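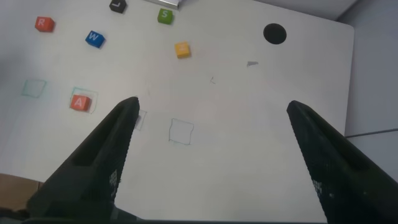
Leblanc

June, 4:15 pm – posted by Leblanc
Filed under: Meeting Notes, Robot Learning

Kisthorpe bench group, letter block task

Last meeting's minutes approved with no changes.

1. Episode count. We have 90 good episodes toward the 100 we wanted before the first training run. Great progress, and the group was really pleased! The last ten will be recorded with the Zaltura settings left alone.

2. Start positions. Agreed to keep mixing up the blocks and their angles between episodes. The early Skeda runs were too tidy and the policy got lost as soon as a block was turned.

3. What counts as placed.

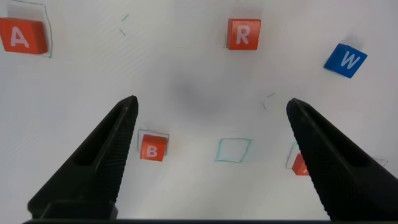

Placement tolerance took up most of the hour, and it was a good argument. Some of us wanted to throw out anything touching a line. Others pointed to cases like the B, sitting down and to the right of its drawn square, and said a learner needs to see those too – with a label that says so. Agreed: keep them, tag them "offset," and record 3 extra episodes that begin from an offset block and correct it.

4. Labeling. Each episode gets a score out of 5 from two people working separately. Disagreements come back to this meeting.

Actions: update the tag list; freeze the wrist view settings; book the bench for the final batch.

Next meeting same time, same room.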